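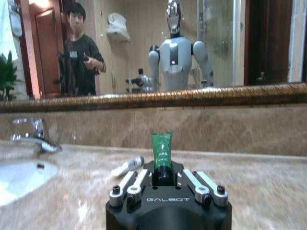
Dark green tube, crimped end up.

Getting the last of it out, and other things I do with tubes

My mother kept a rolling pin in the bathroom cabinet. It was a small one, from a toy baking set, and its only job was flattening the toothpaste. I thought everyone had one until I went to college, and my roommate laughed so hard she had to sit down on the edge of the tub. I don't own the rolling pin anymore (my sister got it, and I've asked for it back twice) but I did inherit the habit, and over the years it has spread from toothpaste to tomato paste, hand cream, wood filler, caulk, anchovy paste and the silicone grease I use on the faucet.

A few of you wrote after the January post on jar lids asking for the same treatment for tubes, so I've been saving up what I know.

Plastic or metal first

Figure out what your tube is made of before you do anything to it. Metal ones stay where you put them. You fold the end over, press it flat, and it's still folded tomorrow morning. Plastic ones spring back and suck in air, and that air is why your hand cream spits at you in February. So folding works great for metal and hardly at all for plastic, unless you clip the fold. I use a binder clip, the medium size, because the little ones pop off and end up behind the toilet. A clothespin is fine if you don't mind how it looks.

For plastic I mostly skip folding and use an edge. Lay the tube flat on the counter, hold the sealed end down with your thumb, and drag the back of a butter knife toward the cap with the cap still ON. Then stand it on its cap in a glass. I've got a chipped Skellden juice glass by the sink that does nothing else. By the time you want it again, what's left has slid down to where it's useful.

Cutting it open

This is where people get squeamish, and I don't know why! When a plastic tube seems finished, take kitchen scissors and cut straight across, two thirds of the way toward the cap. There's a shocking amount in there. I tried it on a big hand cream last winter after I'd already given up on it and got 12 more days out of the thing, and I wash my hands a lot.

The trick is keeping it from drying out. Squeeze the open end of the bottom piece a little, pleat it, and push the top piece down over it like a hat. It holds better than you'd think. If it's a face product I put the whole business in a zip bag as well. Use a clean finger or one of those tiny spatulas that come with samples, and once it smells off or changes color, out it goes. I wouldn't do this with anything medicated, and I wouldn't do it with sunscreen either.

Please don't cut metal tubes. The edge is nasty. I have a scar on my left thumb from an anchovy paste in 2 a.m. pasta circumstances.

Tomato paste

I switched from cans to tubes years ago and the only thing I miss is the price. Keep the tube in the fridge door, cap down, in a mug with the mustard. If a crust forms in the neck, poke it out with a toothpick before you squeeze, or you'll burst the seam at the other end and have tomato paste up your sleeve. When it's down to the dregs, unscrew the cap, unroll the metal as flat as it'll go, and hold the open neck under the surface of whatever's simmering while you squeeze and let go with tongs. It pulls in a bit of hot broth and rinses itself out. Careful, it gets hot fast.

Canned paste, while I'm at it: spoon the leftovers onto parchment in tablespoon blobs, freeze, then bag them. I did 20 in one go when the store had a sale and I was still using them up at Easter.

Glue, filler and caulk

My neighbor Urs Oberholzer restores chairs in his garage and has strong opinions about glue caps. He wipes the threads every single time, cap and neck both, with a rag he keeps tied to the vise. Then a smear of petroleum jelly on the threads before the cap goes back. I started doing it with wood filler and I haven't had to use pliers on a cap since. For super glue he keeps the tube upright in a lidded jar with one of those little drying packets from a shoe box. Let the jar come to room temperature before you open it if you store it in the fridge, otherwise you get moisture all over the glue and that's the end of it.

Caulk is its own misery. A long screw driven into the nozzle makes a decent stopper, and when you come back, the dried plug comes out with the screw. Not always. I've thrown away plenty. Pelley sells rubber caps for this and they're okay, though I lose them, so I went back to screws.

Do the squeezer gadgets work?

Some do. I have a Kozma key, the metal slotted kind, and it's good on metal and decent on plastic if you go slowly. The Stondberg roller with the crank looked wonderful on the counter for one month and then a tooth snapped off the gear. If you paint or do a lot of baking with icing tubes, buy a heavy metal one and be done. For one toothpaste in one bathroom, the butter knife is plenty.

Marking what's what

Write on the tube with a permanent marker the day you open it, near the cap end, because the far end is going to get folded or cut and there goes your date. On dark plastic a black marker disappears completely, so use a strip of masking tape or a silver paint pen. I do it on everything now, even the horseradish.

Next time: the drawer of rubber bands, which a reader in Ohio wants me to defend.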